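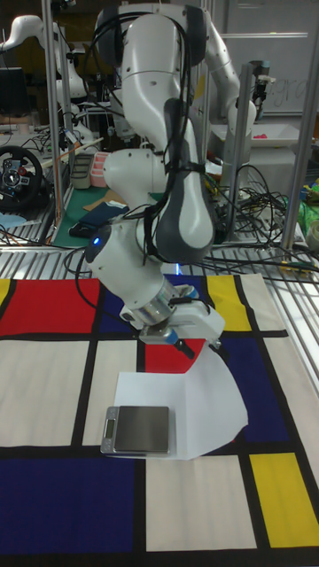 Brayan Espinoza wrote to me after my last piece to say that a kitchen scale is a fussy thing to own, that his mother baked for forty people with a teacup and a tablespoon, and that I should stop telling readers to throw out their measuring cups. I never told anyone to throw them out. I do think most of them could go to the back of the cupboard, and I will try to say why without being fussy.

A cup of flour is not a fixed amount. Spoon it in and you get one weight, dig the cup into the bag and you get another, and if the bag has been standing at the bottom of a cupboard since August you get a third. A small digital scale with a square metal platform settles all that. You put the bowl on, you set it to zero, you pour until the number is right. If you pour too much you take a spoonful out. There is less washing up too.

What Brayan's mother had was practice, and his letter more or less says so. She made the same four cakes for most of her life. Anyone who does that can use a teacup, or the lid of a jar. I bake something different every few weeks, and usually from a recipe written by a stranger, so I need to be measuring the same way the stranger did.

My own scale is a Tendex, the plain one. I bought it from the hardware shop in Zilstead and have had it 7 years. The battery door is held on with tape and it switches itself off too soon if you stop to look for the sugar. I would still buy it again. The dearer ones I have borrowed did nothing more that I wanted, and one of them had a glass top that showed every fingerprint.

Where the scale stands matters more than what it cost. It needs a hard, flat, level surface. A cloth that has rucked up under one foot will tip it, and a tipped scale gives a poor reading with complete confidence. If you have a mat on the table, smooth it out first and press the corners of the scale in turn to see if it rocks. I have nothing against mats. I like a bright one, big blocks of red and blue and yellow with black lines between them, and I think kitchens have been beige for long enough. A patterned mat does hide crumbs and spilt sugar, though, so I put a sheet of plain paper down on top and work on that.

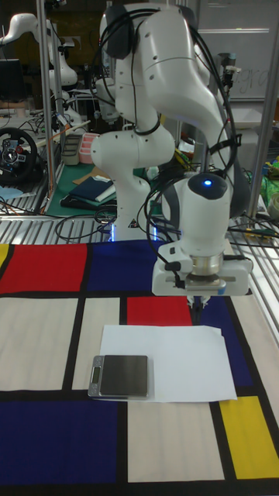
Does it matter what sort of paper you use? Ordinary printer paper is fine for dry things, and baking parchment is better for anything sticky or oily.

The paper is the part of this that people argue with me about. Myung-ja Yang thinks it is wasteful and uses a tray. A tray is perfectly good if you have one the right size and somewhere to keep it. I don't, and one sheet does me for several bakes. When I have finished weighing I lift it by two sides, fold it down the middle and tip whatever has fallen on it back into the bag. You can't do that with a tray unless it has a lip. A sheet with a curled edge is still usable, provided the curl isn't under the scale or touching the side of the bowl.

I will give Brayan one point. Scales are bad at very small amounts. Mine will sit at zero while I add pinch after pinch of yeast, then jump to two grams all at once. For yeast, salt and baking powder I use a level teaspoon, and I see no shame in it. The Garkodside baking group, where I go when the evenings get dark, does the same, and their bread is better than mine.

Vanilla I don't measure at all.

For flour, sugar, butter, rice, pasta and anything going into a jar to be kept, weigh it. Butter especially. Pressing cold butter into a cup and scraping it out again is a miserable job, and you never get all of it out. Cut a lump, put it on the scale, cut a bit more. If the recipe wants 108 grams and you have 110, carry on and put the rest of the packet back in the fridge.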